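The Flavow Countertop Citrus Press, Two Winters In

I bought my first juicer off a clearance shelf and it lasted until the first pink grapefruit. The handle bent like a spoon in hard ice cream! So when I finally gave in and got the Flavow lever press, I did it with my teeth gritted, and I told myself I'd write it up properly once I had put enough fruit through it to have an opinion. I keep a kitchen log (yes, I am that person) and the tally on the inside cover stands at 2,473 halves. I have an opinion. 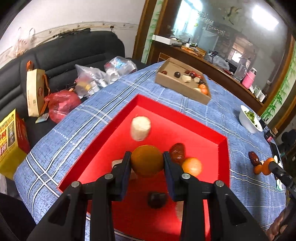

By Hoekstra | Updated Friday, June 20, 2025 | Filed under Juicers and Presses

Okay, so what is it? The Flavow is a manual lever press, the kind you see on the counter at a coffee stand, shrunk down to fit under a normal kitchen cabinet. You cut the fruit in half, set it cut side down on the cone, pull the lever, and the juice runs through a strainer into whatever glass you've parked underneath. No motor, no cord, no beeping. My mornings start before anyone else in the house is up and I can make a full glass without waking a soul, and that alone sold me.

It comes from Serkham, who used to make only apple presses and cider gear, and you can feel that in the base. It's heavy. The first time I lifted the box I thought they'd sent me two. There are four rubber feet and they grip well on tile and stone, a little less well on my old butcher block, where I put a damp dish towel down first.

What's in the box

Press with lever arm attached
One large cone, one small cone
Strainer cup
Drip tray
Cleaning brush (tiny, easy to lose, mine is already gone)
Fold-out sheet of instructions

The large cone is for oranges and grapefruit. The small cone is for lemons, limes and those little clementines that are hardly worth the trouble but taste so good that I do it anyway. Swapping them takes a quarter turn. The instructions say to turn it left, and on mine it's right, so try both before you start forcing anything.

How it presses

One pull does an orange. I lean on it slowly, count to three, let up a bit and then lean again, and the second lean gets you a good extra spoonful. Don't yank! If you yank, the half squirts out sideways and you'll be wiping down the toaster. Thick-skinned navels need more muscle than thin-skinned juice oranges, and I've found that fruit left out on the counter overnight gives up its juice much more easily than fruit straight from the fridge. Roll it under your palm first too, my grandmother was right about that one.

Blood oranges are wonderful in it. Pomegranates, which the box says you can do, are a mess, and I'd do them outdoors in an apron or skip them completely.

The strainer holes are on the large side, so you get some pulp. I like pulp. If you don't, pour it through a tea strainer afterward, or look at the Himik press instead, which has a finer mesh (I borrowed one for a week last November and thought it was lovely for limes and too narrow for a decent grapefruit).

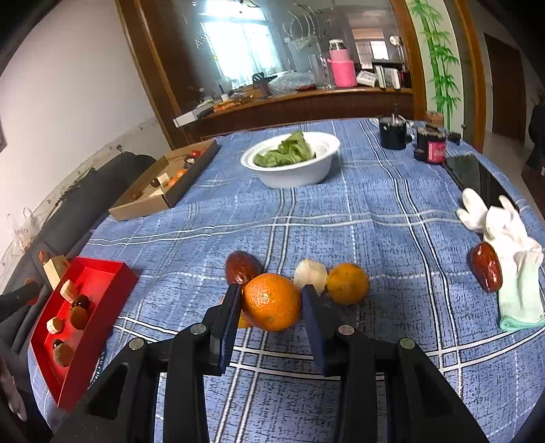 Cleaning is the part where I usually fall out of love with a kitchen gadget, and this one does pretty well. The cone, the strainer cup and the drip tray all lift off and go in the sink. I rinse them right away under hot water and that's it on most days. If you leave the pulp to dry it turns into cement, so on the mornings when I'm running late I at least drop the parts in a bowl of water - future me is always grateful. The lever and column just get a wipe.

Every couple of months I put a drop of food-safe oil on the hinge. The sheet says to do it every 1,000 pulls, and I can't imagine who is keeping track of pulls (says the woman with the tally). When it starts to squeak, oil it.

Things I don't love

The lever sticks up high when it's open, and if your cabinets are low you'll have to slide the press forward each time. The drip tray is shallow and I overfill it constantly. A tall glass won't fit under the spout, so I use a short tumbler and pour. And the finish on the base chips if you knock it with a pan - mine has a chip on the left corner from a cast iron skillet, my fault completely.

Replacement parts

Serkham sells the cones and strainer cups separately, and the hinge pin too. I replaced my strainer cup after the first winter when I dropped it behind the stove, and the new one clicked in perfectly. The older model with the round base takes different cones, so check the underside of yours before you order.

Would I buy it again? Yep. I'd get the plain one and skip the gift set, which adds a wooden board and a knife you probably own already.

Comments (4)

marmalade_mo
Does the small cone work for key limes? Mine just spin around on everything I've tried.

Hoekstra
They do slip a bit! I put two halves on, one inside the other, and that holds them.

pithandpeel
Got mine at Easter and the quarter turn goes LEFT on it, so they must have changed something. Love it otherwise. The oil tip fixed my squeak.

Greta's Porch
I have arthritis in both hands and the lever is so much kinder than twisting on a glass reamer. I do wish the tall glass fit.

We use cookies to remember your preferences and to see which pages get read. By continuing to browse you agree to our use of cookies. Accept | Manage settings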